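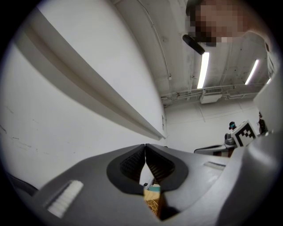

"What exactly are we supposed to do about the tissues?"

"Put them where a person with a cold would look for them."

Inês Gouveia wrote this down, although it was Liudmyla Kushnir who had asked. Amândio Prata had been giving answers like that for eight years and had never yet been asked to repeat one.

The tissue box had come to the long white room in April, after the merger of Fututeck and Droteck, when each side was invited to contribute one item "of warmth." Fututeck sent a calendar. Droteck sent the box, which was wicker and had a little open compartment on one end, and no two people agreed on what belonged in it.

Liudmyla said napkins. Tiago Morais said pens, and put some in. The other Tiago, Leitão, who was senior by a week and mentioned it, took the pens out and left a note. The note was on good paper and ran to both sides.

"It's a side pocket," he told them. "You don't fill a side pocket. You let it fill."

By lunch the matter had gone up to Flindgate, where Mrs. Valente kept the purchase records. She called back at once. The box was item 1643, she said, and it was listed as a bread basket.

They all looked at it for a while.

"You couldn't get bread through that hole," said Morais.

"Breadsticks," said Liudmyla.

Prata shut his eyes. He had a cold coming, and he had wanted a tissue since ten o'clock, but the box was under discussion and it didn't seem right to reach.
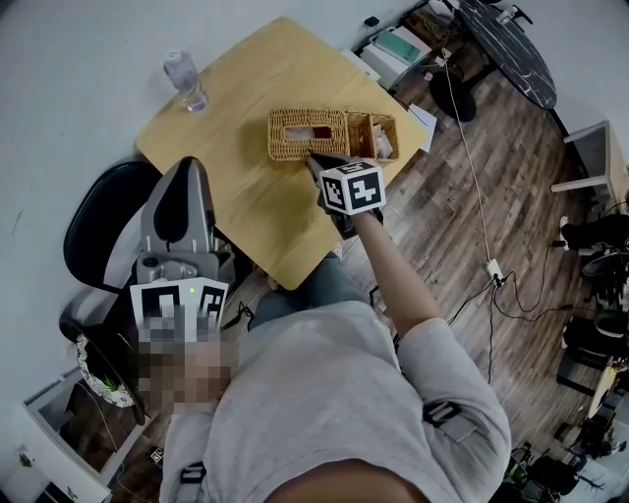
The box at the table, its side compartment provided with paper.

So it was napkins in the end, or at any rate folded paper, which Liudmyla put in while the two Tiagos were out in the hall settling who had been rude. Leitão came back first. He studied the compartment from one side, then bent down and studied it from the other.

"Did it fill?" he asked.

"It filled," said Liudmyla.

He nodded and went to tell Flindgate. Prata leaned over, pulled out a tissue, and blew his nose so hard that Inês lost her place in the minutes and had to put down "general agreement."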